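**Ticket 472: microwave stops early, then won't take a new time**

Status: open, waiting on part
Site: Zurska, second floor
Logged: 27 March 2024

**Problem as reported**

Unit runs for a while, cuts out before the time is up, and the number keys do nothing until it's unplugged. Door still opens with the button. No burning smell, no sparks.

**Checked so far**

1. Moved from the power strip to the wall outlet. No change.
2. Unplugged for 5 minutes, plugged back in. Keys worked, then one mug of water stopped with 61 seconds left.
3. Took out the turntable, washed the plate and the roller ring, wiped the track. Plate turns freely, same fault.
4. Cleaned the door edge and the latch slots. There was dried soup in the lower slot. Next run finished normally, the one after that did not.
5. Called Nemilen, who sold us the unit. They think it's the door switch and want the keypad ruled out first.

**Keypad test**

Nemilen asked us to press each key once with the door shut and write down which ones beep. All of them beeped except the bottom row of numbers, which took two or three tries.
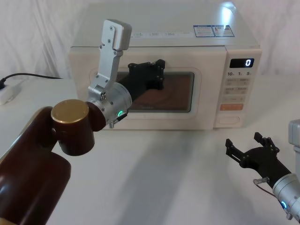 The quick time keys need their own test, separate from the number grid. Run each one with a mug of water inside and note where it stops. Their labels, 10, 1 and 5, are printed right under the display, above the beige buttons. If the display freezes on a number, leave it there and write the number down before unplugging.

**Next**

- Door switch ordered through Mundska, order 442. No ship date yet.
- Until it arrives, please use the one in the Asfaw kitchen.
- Don't tape the door shut. It was tried and made no difference.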